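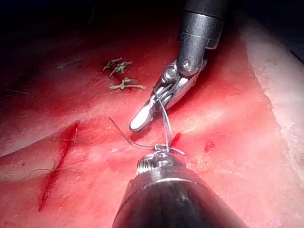

Nhàn Thái würde vor jedem Greifertausch zuerst die Seilvorspannung prüfen, so jedenfalls die Antwort auf meine frühere Anfrage. Das ist erledigt, die Vorspannung liegt im Sollbereich. Deshalb jetzt genauer:

Wir vergleichen zwei Backensätze für das Knotenlegen auf Silikon-Übungsgewebe, Steltine (glatt) und Dornetti (fein gerieft). Der Faden wird um das untere Instrument gewickelt, das obere hält ihn auf Zug. Mit Steltine rutscht der Faden beim Zuziehen in 30 von 420 Durchläufen. Mit Dornetti rutscht er kaum, dafür finde ich unter dem Mikroskop aufgeraute Stellen. Regler ist in beiden Fällen der Drinitura, Positionsregelung ohne Kraftrückführung. Lohnt sich ein dritter Backensatz, oder liegt es am Regler?

Nathalie Dufour

Beides trennen, sonst ist der Vergleich nicht auswertbar. Bei reiner Positionsregelung hängt die Klemmkraft vom Schließwinkel und von der Seildehnung ab. Die Seildehnung nimmt mit der Laufzeit zu, bei uns messbar ab Zyklus 1.761. Wenn Steltine nach Dornetti gefahren wurde, ist der Vergleich schief.

Vorgehen: Motorstrom am Schließantrieb mitschreiben, beide Sätze im Wechsel fahren, Handgelenk in derselben Stellung halten. Bei abgewinkeltem Gelenk ändert sich durch die Seilkopplung auch der Backenwinkel. Erst wenn der Strom vergleichbar ist und der Faden trotzdem rutscht, sind die Backen die Ursache.

Nhàn Thái

Nimm Després, die sind beschichtet. Hatten nie Probleme.

M. (Gast)

Zur Beschichtung: Die Després-Backen haben wir über 3.741 Zyklen gefahren. Haltekraft zwischen glatt und gerieft, Abrieb am Faden gering. An der Backenspitze war die Schicht am Ende aber durch, und dort wird beim Knoten gegriffen. Außerdem spiegelt die Spitze bei frontaler Beleuchtung stark, was unsere Fadenerkennung gestört hat. Belichtungszeit fest einstellen, die Automatik regelt sonst auf den Reflex. Ein Polfilter wäre noch zu testen.

Nhàn Thái

Zuletzt aktualisiert: 12. Juni 2019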